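Print this article | E-mail to a friend

The Wool Comes Back to Drernska

When Rasa Butkienė bought her first fleece, the farmer did not want money for it. For years he had burned the wool after shearing, as his neighbors did, because the price did not cover the fuel to the market.

Today her small mill, Mollier, takes wool from 14 farms in the valley of Drernska. It is washed in rainwater, carded on an old machine and spun into a thick gray yarn which smells a little of sheep also after the second washing. Customers write to complain of this smell. Other customers write to ask for more of it.

"I am not making a soft product," says Butkienė. "I am making a warm one."

Last October the mill sold 581 skeins, the best month until now. Most went to hand knitters, and a part to the weaver Meron Araya, who uses the yarn for blankets.

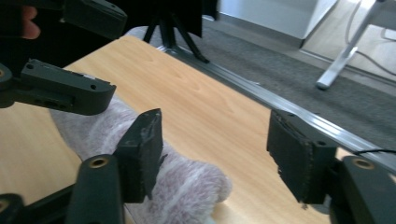
Araya likes that the thread is uneven. In her opinion a blanket should show which side of the hill the sheep stood on. She works slowly, and one large blanket takes her 14 days, without counting the fringe.

The farmers are now paid by the kilo, and two of them have started to keep the darker lambs which earlier they sold first.

© Trerkham Magazine | Contact the editors | Back to top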